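Workshop book, Friday, after smoko

The dishwasher is still the most argued-over piece of equipment in the building. It cost less than the bench vise and has produced more written policy. I've been asked (by Trilok Garg, in capitals, on the whiteboard) to put down what we know about the lower rack and the grey clips so we can stop having the conversation at the sink.
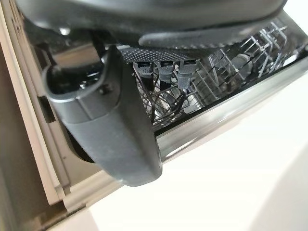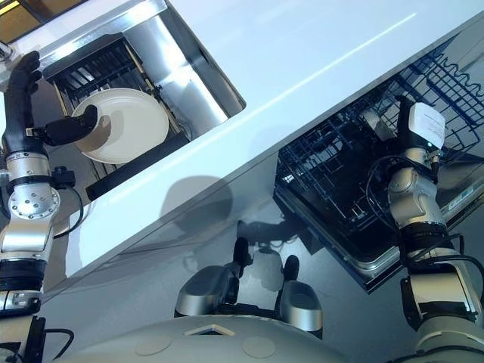
Clips on the lower rack, top; plate in the sink rack, bottom.

Sink first. The black wire rack lives in the sink because the counter is glossy white and shows every drip, and because the last drainer we kept on the counter slowly marched itself onto the floor. Plates stand on edge in the sink rack until someone loads them. "Until someone loads them" has so far been the weak point in the process.

Now the clips. They're grey plastic and they hook onto the wire. Valeriano Sarmiento maintains they hold the tines upright. Trilok maintains they hold stemware, of which we own none. I wrote to the Plurdale parts desk in June and got back a very courteous email about door seals. My own view is that they keep the clips from getting lost.

What I tried this week:

- Dinner plates beside the clips, facing the centre. Fine. Came out clean apart from the one with the porridge, and I don't think that's the rack's fault.
- Dinner plates hard up against the clips. They lean. Two of them leaned into each other and the bit where they touched stayed grubby.
- Soup bowls anywhere near the clips. Don't.
- Clips off altogether. The rack works the same as far as I can tell, but one clip went down by the filter and I spent my lunch fishing it out with a bent bicycle spoke. Clips are back on.

Ran the 56 minute program each time. Valeriano says the long one is better and he may be right, but the long one is 284 minutes by the kitchen timer and I have a home to go to. Tablets are the Gusuvham ones from the bulk tub. I tried half a tablet on Tuesday's load and the mugs had a tide line, so that's the end of that economy.

Rinsing: we've gone around on this. I scrape and don't rinse. Trilok rinses so thoroughly that I'm not sure what he thinks the machine is for. Both lots came out the same colour. Egg is the exception, egg gets rinsed, we all agree on egg.

The bottom rack rolls better since I cleaned the runners, though it still catches if you pull from one corner. Pull from the middle, both hands if it's full. Check the spray arm spins before you shut the door. The wok handle stops it every time, and the wok should be washed by hand anyway, as its owner keeps telling us while putting it in the dishwasher.

Still to do:
Order rinse aid (500 mL, the Nishad one, the other brand smells like a dentist's).
Find out where the teaspoons go. I counted in at the start of the year and we had 51. I have not enjoyed counting since.
Label for the door saying CLEAN on one side and DIRTY on the other. Valeriano has offered to make it on the plotter, so expect it by spring.

Filed under: Kitchen & Common Areas, Grumbles

Last updated: Friday, 4:10 pm

3 comments

Trilok G.: They are for stemware. I'll bring in a wine glass and prove it.

Valeriano: The label is cut, I just haven't got the magnet sheet yet. Also the porridge bowl was never mine.

Uvau desk: We've got nine of your teaspoons down here. Come and get them, and bring back our colander.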